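Support request: Tracks split by silence come out with wrong lengths
Product: Tramier (audio library and tagging tool)
Opened: 2/23/21
Status: Waiting for reply

I am writing about the album import in Tramier. I play in a small folk group and we sell our recordings ourselves, on cassette and as download. Before each release I load one long recording of the whole album, and the program cuts it into songs at the silent places. This worked well with our first release, Nekbridge. With the new one, Goto, it doesn't.

What happens: the import finds 8 songs, as it should. The list looks right. But when I export, song three starts too late and the first word of the singing is missing. Song four starts with the end of song three. After that the error stays until the last song, and the last song finishes before the final chord has died away.

What I expected: each exported file starts and ends at the markers I see on the screen.

What I have tried so far:

Changed the silence setting from 300 milliseconds to 2000. With the higher value, the program joined two songs into one, so I went back to 300.

Exported to WAV and also to FLAC. Same error in both.

Moved the marker of song three by hand and saved. After I opened the project again, the marker was in the new position, but the exported file was the same as before.

Started a new project with the same recording. Same error.

Imported the Nekbridge recording again with the current version. All songs are correct. So I think the colour of the problem is in the file and maybe not in my settings. 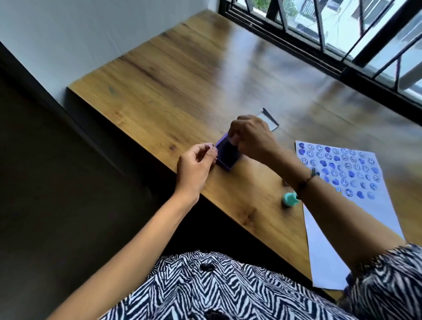
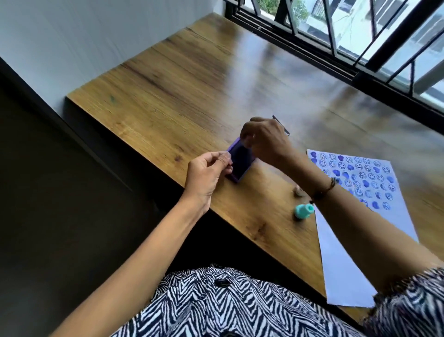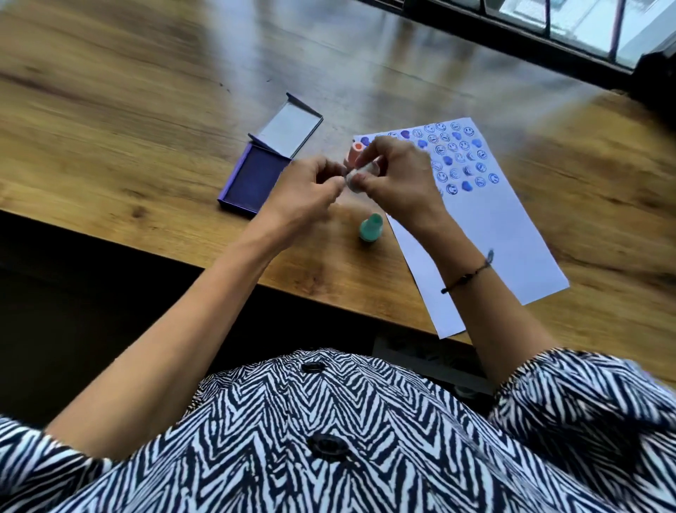 Caption: Hands at work at the wooden table.

More about the recording: it was made in two sessions. The first part was recorded with one sample rate and the second part with another, and I joined them in the Simon editor before the import. The editor asked if it should convert and I answered yes. I have checked the file properties and they show only one rate, but I am not sure that this tells the whole story. The join is in the quiet place just before song three, and this is where the trouble starts.

Reply from support: Thank you for the clear report. Please open the joined file in the Simon editor, choose Save as New and untick "Keep original index". Then import this new file in an empty project. Old markers should not be copied over.

My answer: I did these steps in this order. The new file is a little smaller than the old one. Song three now starts at the correct place and the first word is there. Songs four to seven are also good, I listened to the beginning and end of each. The last song is still too short. The guitar chord should ring for 21 seconds and it is cut while it can still be heard clearly.

I think the program understands the quiet ringing as silence. Is it possible to switch off the silence search for the last song only? In the menu I found "Trim end of file", but it is grey and I can't click on it. The help page says it becomes active in May with the next version – please tell me if I understood this correctly.

For now I have added a short piece of soft noise after the chord. The export keeps the full chord then, but I have to cut the noise away again in another program, and I would prefer not to do this for every release.

Please leave the ticket open until there is an answer about the last song. I can send the project file and the joined recording if you give me an upload link. It is over 300 megabytes, so email will not work.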